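Quiénes somos

Inicio / El club / Quiénes somos / Equipos / Inscripciones / Contacto

El Club de Sóftbol Pinheiro es una entidad deportiva sin ánimo de lucro dedicada a la enseñanza y la práctica del sóftbol femenino y mixto. Entrenamos y jugamos en el campo municipal de Evar. En la temporada actual tenemos 215 jugadoras y jugadores con ficha, repartidos entre la escuela, los equipos de formación y los dos equipos absolutos.

Historia

El club nació de un grupo de lanzamiento rápido que entrenaba en una esquina del campo de fútbol de Evar, con las bases pintadas en cartón y una sola careta de receptora. La fundadora, Vanderleia Quintana, había jugado de segunda base y daba clases de educación física en el barrio. El primer equipo inscrito en competición fue uno cadete que perdió todos los partidos de su primera liga menos el último.

Con los años se fueron añadiendo categorías. El campo actual, con diamante propio, se consiguió después de varias temporadas compartiendo horario con el atletismo. El túnel de bateo es posterior y lo pagó en su mayor parte la cuota extraordinaria de las familias. El nombre del club viene del antiguo camino de Pinheiro, que pasaba por detrás del jardín derecho y que hoy es la calle de acceso al aparcamiento.

Vanderleia Quintana sigue en el club como directora deportiva. Coordina a los entrenadores, lleva directamente a las lanzadoras y atiende a las familias nuevas en la oficina.

Escuela y equipos

La escuela admite niñas y niños desde los seis años. No hace falta haber jugado antes ni traer material: el club presta guante, casco y bate durante el primer curso. En las categorías de iniciación se juega con pelota blanda y sin marcador.

A partir de infantil los equipos son de competición y entrenan tres tardes por semana. El equipo absoluto femenino juega en la Liga Stado. El segundo equipo es mixto, de lanzamiento lento, y en él hay antiguas jugadoras, madres, padres y gente que llegó al sóftbol de mayor. 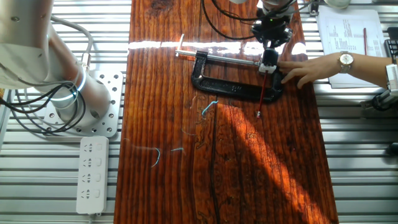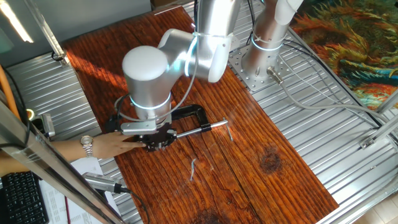 Madera de tono rojizo, con la veta a la vista.

Salud y seguridad de las jugadoras

Todas las personas con ficha deben pasar un reconocimiento médico antes de empezar la temporada. El certificado se entrega en la oficina y sin él no se puede entrenar ni competir. En las categorías de formación el reconocimiento incluye electrocardiograma en reposo.

El club aplica un protocolo propio para los golpes en la cabeza. Quien recibe un pelotazo o choca con otra jugadora deja el partido y no vuelve a entrar ese día, aunque diga que se encuentra bien. Para volver a los entrenamientos se pide el alta médica por escrito. La careta de defensa es obligatoria en lanzadoras, primeras y terceras bases de todas las categorías hasta juvenil incluida.

Los lanzamientos se anotan en cada partido y en cada sesión de brazo. La temporada pasada la lanzadora con más carga del equipo juvenil terminó con 2178 lanzamientos entre liga y entrenamientos, y a partir de ese dato se revisaron los descansos de toda la categoría.

Fondo Brinik

El Fondo Brinik es la ayuda del club para jugadoras que tienen que dejar el deporte una temporada o más por enfermedad o lesión grave. Se creó cuando una receptora del equipo juvenil tuvo que seguir un tratamiento largo fuera de la ciudad. El fondo paga desplazamientos, alojamiento de un acompañante y clases de apoyo, hasta un máximo de 1000 euros por familia y curso. Las solicitudes se presentan en la oficina y son confidenciales.

La jugadora que recibe la ayuda conserva la ficha, el dorsal y el sitio en el equipo, y no paga cuota mientras está de baja. El dinero procede del torneo de junio y de la venta de bocadillos en los partidos de casa.

Estudios

Algunas jugadoras del club han seguido compitiendo en universidades de fuera. Ayudamos a preparar los vídeos, las estadísticas y las cartas de los entrenadores, pero no trabajamos con agencias ni cobramos por esta gestión. En época de exámenes los equipos juvenil y absoluto reducen un entrenamiento semanal.

Instalaciones

Campo de Evar: diamante de tierra, jardines de césped natural, dos banquillos cubiertos, túnel de bateo y zona de calentamiento para lanzadoras. Los vestuarios se comparten con el club de atletismo. En caso de lluvia los entrenamientos de la escuela pasan al pabellón y los de competición se avisan por mensaje antes de las 16:00.

Oficina

Junto a la entrada del campo, abierta en horario de entrenamiento. Las inscripciones para la escuela se abren en junio y quedan abiertas mientras haya plazas. Para probar una tarde antes de inscribirse basta con venir con ropa deportiva y preguntar por Vanderleia.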